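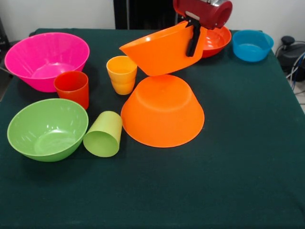 Re: [illville-makers] Anyone go to the Golob open day?

31st October
From: Thoa Khổng
To: the list

On the list, Nikola Ivanov wrote:

> Did anybody make it out to the Golob open day in the end? I had to
> cover a shift and missed the whole thing. I'd like to know
> (a) whether the arm is any good with ordinary household stuff,
> (b) whether they let you get close enough to see anything, and
> (c) whether it's worth taking my nephew in May, if they do it again.
> He's 11 and he takes things apart.
>
> Also was there parking?
>
> Nikola

Hi Nikola, hi all,

I went! Kastriot Hoxha and I drove over from Illville together and got there way too early, so we had first pick of the folding chairs and I had time to drink two cups of very bad coffee. I'll answer your questions, but I'm going to ramble a bit first, because I had a great time and my family is sick of hearing about it.

For anyone who hasn't been, Golob is the lab in the old Trondton seed warehouse, the one with the loading dock facing the creek. They work on getting robot arms to handle everyday things, and twice a year they open the doors. There were 18 of us in my group. We signed in, got a sticker with our name on it (mine was spelled right, accents and all, so points for that), and Saoirse Hegarty gave us a ten-minute talk before we went in. She's a good talker. She did most of it without slides and she took questions the whole way through, even from the guy who wanted to know about self-driving tractors.

Then on to the part I came for, which was the tabletop demo. They had a red arm working over a table with a dark green cloth on it, and on the cloth was a bunch of plastic bowls and cups in every bright color you can think of. It looked like the aftermath of a kids' birthday party. The arm picks bowls up by the rim, one black finger pressed against the outside wall, and I could have watched that for an hour. I don't know why I found it so gripping (sorry). I think it's that I do the same thing forty times a day at my own sink and never once thought about how you'd explain it to a machine.

Saoirse said the hard ones are anything upside down. If a bowl is sitting the right way up, there's a nice edge in the air to grab. Turn it over and the rim is flat on the cloth, and all you've got is a smooth slippery dome. Cups lying on their sides are their own headache, she said, since they roll off the moment you nudge them. Kastriot asked why they don't just use a suction cup for those, and he got a long and very friendly answer that I followed maybe half of. The short version is that they do have one, it hates curved surfaces, and swapping tools in the middle of a job is slow.

She also gave us a number from their practice runs: out of 69 tries at flipped bowls that week, the arm had missed 7. I would have guessed a lot more! She wasn't all that pleased with it, though. She said the misses were mostly the same mistake over and over, and that bugged her more than the count.

The other thing I liked was hearing how much of the work is plain old housekeeping. Cables, for instance. There are cables all over the floor in there, black ones and blue ones, and Spyros Kolev (he runs the hardware side) told us he spends more time on those than on the arm. He also talked about the cloth. They tried the bare tabletop first and got glare from the lights, and the cheap cloth they bought next slid around. The green one is the third try. I love that kind of detail, and it's never in the brochures.

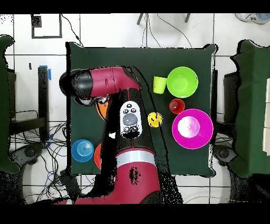
Your questions, Nikola

(a) Ordinary stuff: yes, as long as it's plastic and fairly light. Bowls, cups, plates, a ball. I asked about real dishes and Spyros made a face. They've done some work with ceramic mugs but not with visitors standing there. Nothing soft yet either, so it won't be folding your laundry this year.

(b) How close: pretty close. You stand behind a line, and you can see the gripper just fine from there. If you're short like me, go to the side and not the back. They also had a screen showing the table from higher up, and I ended up liking that view better for working out what the arm was going for. Bring your glasses if you need them. Kastriot didn't and he complained all the way home.

(c) Your nephew: take him. They ask that kids be 11 or over for the lab part, so he just squeaks in. There's a bench by the entrance with old gripper parts you're allowed to handle, and a box of Gukard motor kits with the lids off, and I think you'd have trouble getting him to leave it. Saoirse said they're planning on May again but didn't have a date, and that sign-up would go out on their newsletter first.

Parking: there's a gravel lot behind the building. The sign for it is tiny and on the wrong side of the road, so go past the feed store and turn left at the blue mailbox. If you hit the bridge you've gone too far (we hit the bridge).

I've got a page of notes on the gripper talk if anyone wants them – my handwriting is awful but I can type them up. Kastriot says he'll bring the handout to the next meeting, and he owes me for gas, so hold him to both.

Thoa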